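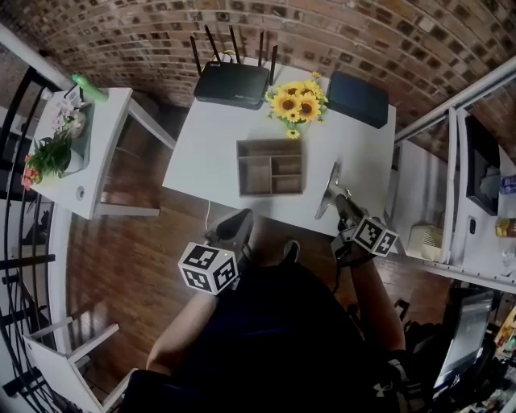

Two hand-held grippers at the table, with the compartment tray in the middle.

Setting up a table for hand-held grippers

These notes come from the pair we put together in the shared workshop at Plekberg in January.

Fix the marker cubes before anything else. Ours carry a printed square pattern on each face. Print on matt paper, as gloss catches the ceiling lights and tracking drops out. Glue the paper flat and leave it overnight.

Keep sleeves and straps clear of the cubes. Prakash Rai lost 106 readings to a loose cuff.

Tall things go at the back of the table. We keep the router and the sunflowers there and leave the tray nearer the front, where both hands can reach it.

Watch any cable that hangs over the front edge. Tape it to the underside of the table or it will snag on your knees.

Finger pads wear at the tips first. Wipe them with a damp cloth and swap them as a pair.

Stop after 5 minutes and rest your wrists. The metal finger makes one side heavier, so Milagros Benítez changes hands halfway through a session.

Spare pads are in the drawer marked Nivar.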